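Canan Dursun asked me over dinner when she could finally buy something to tidy up after her kids, and I gave her the long answer, so you all get it too. She'd seen a video of a machine folding towels and figured we were nearly there. I love her optimism! I've been following this stuff for years, and my answer is still "not this winter, and probably not next."

Dishwashers and dryers work because we bring them the mess already sorted. Picking up a room is different, because nothing in it matches. Hard things are fairly easy to hold. Cloth is the one that gets me -- it sags, it creases, and it's a new shape every time you touch it.
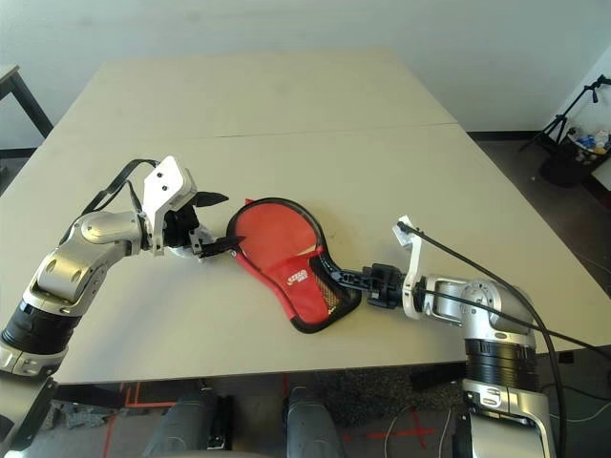 My sister-in-law thinks I'm too gloomy about all this. She runs the packing tables at Kidmont (sports gear, mostly), and she says she'd happily take a slow machine if it could work through the night. Fair enough! A shop can wait. At my house the stuff has to be off the table before dinner, and I'd be standing there tapping my foot.
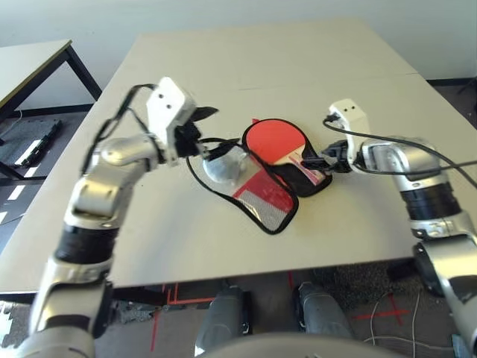 What I told Canan is to watch the putting away, and forget the picking up. Any kid can grab things. Getting them back where they belong takes two hands that help each other, one keeping something steady while the other fiddles. Take a ping-pong paddle lying partly inside its black fabric cover, with a gripper on the handle and another pinching the clear case next to it. I'd do that job while talking on the phone. For a machine it's a whole string of little decisions, and I'd want to see it done 15 times in a row before I paid a cent.

Canan says she'd settle for socks.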